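What we spent on the handheld grippers, and what I'd do differently

February 28, 2018

So the spreadsheet is finally closed, and I promised a few of you I'd write up how the money went. Fair warning, I get a bit carried away about cable budgets.

When I started planning this I was dead set on an arm. I had a quote open from Drondley for most of November and kept going back to it the way other people look at real estate. Then Josué Andrade asked me what I wanted the arm to learn from, and I had no good answer (I had a very long answer, but it wasn't good). You need demonstrations before you need an arm, and you can collect those with handheld grippers for a lot less. So the arm went to the bottom of the list and the grippers went to the top.

Our pair came from Ozoliņš, a small shop that prints the bodies to order. They were $562 each, which made me wince until I priced doing it ourselves and remembered how I am with a soldering iron. Freight was extra. Harness, straps, mounts, storage and the marker cubes came to $337 all up, and I'd budgeted nothing for straps. Nothing! I'd put down the grippers and the cameras and somehow assumed they'd float there on their own.

The whole first stage had a ceiling of $1657, and we came in under it, just. What saved us was the furniture line. I'd pencilled in a proper workbench from Drandumwood, and we ended up using a table we already had, a checkered cloth and a few bits of kitchenware. Trays and containers are cheap, so buy plenty of them in different shapes and colours. Ours lean heavily towards mustard yellow, my favourite colour, and I did the shopping.

Software was a Pillimeo licence for up to 10 sessions a month. I'd go for the smaller plan next time, as we haven't come close to using it all.

One more thing for the list: spare finger pads. Order them with the grippers, or you'll pay freight twice like I did.

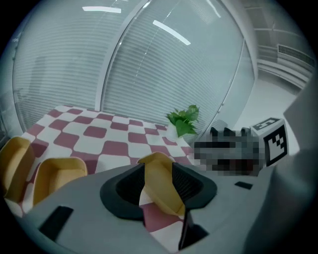

The view from a gripper's camera.
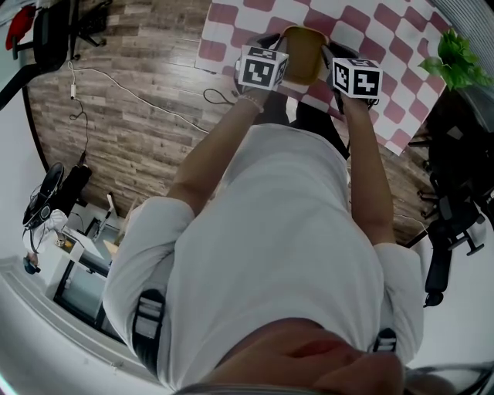 Should you buy one gripper first and add the second later?

I'd get both at once if you can stretch to it. Freight on a second order eats most of what you save by waiting, and anything you record with one hand has to be planned all over again when the other one turns up.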